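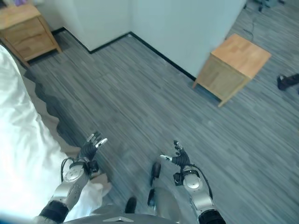
Figure 4.1 A bed with a white sheet, beside a gray wood-look floor.

Chapter 4
Making the Bed: Sheets, Folds, and Corners

Run your palm across a fresh sheet and you'll feel why people who work with linens get so attached to them! A sheet is the simplest thing in a bedroom (one flat piece of cloth, four hems) and yet it shows every tug and every fold. Look at the creases in Figure 4.1 and how they catch the light. By the end of this chapter you'll be reading folds like those with ease.

We begin with the cloth itself, then move on to the flat sheet, the fitted sheet, and the square corner, which Analyn Salazar taught at the Padilla guesthouse for 14 years. Her method takes up to 2 minutes per corner at first. Stay with it, it gets wonderfully quick.

Before you read on, strip your own bed and lay the bottom sheet out flat. Find the wide hem. Which end of the bed does it belong to, and which side of the cloth faces up? Write down your answers and keep them handy for Section 4.2.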